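Subject: Re: [musiccareers] Fidgate internship numbers
Date: August 25, 2023

> Fidgate had 1,761 students apply to its summer placements this year, and 1,383 of them were matched with a studio, label or venue by the end of May. I'd encourage everyone who teaches juniors and seniors to put the link in front of them. It's free to sign up and the kids get real industry experience.

I'd want to know a lot more before I put that link in front of anybody.

What does "matched" mean? Two of my students were matched last year. One got a single phone call with a venue manager. The other was sent a login for a course on music licensing and never spoke to a person. I assume both of them are in somebody's total.

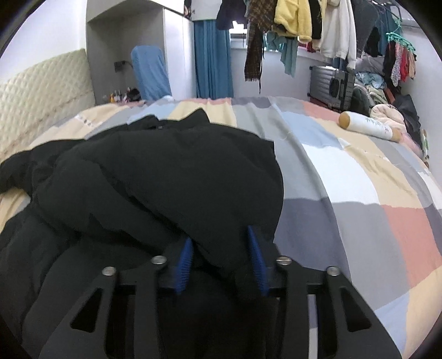 Careers & Placements

Signing up is free, yes. Then there's the "readiness pack," which costs up to $400 depending on the level, and my students were told applications with the pack get looked at first. Maybe that has changed. I looked for it on the site last night and couldn't find a straight answer either way.

Compare Wustia, which is smaller and duller and lists every host by name, with the hours and whether the work is paid. I can call those hosts. I have called a few.

If someone here has had a student finish a Fidgate placement, start to end, with a supervisor who would write a reference, please post about it. I'd like to hear what the kid did all day.

Until then mine are staying with Wustia and the community radio station.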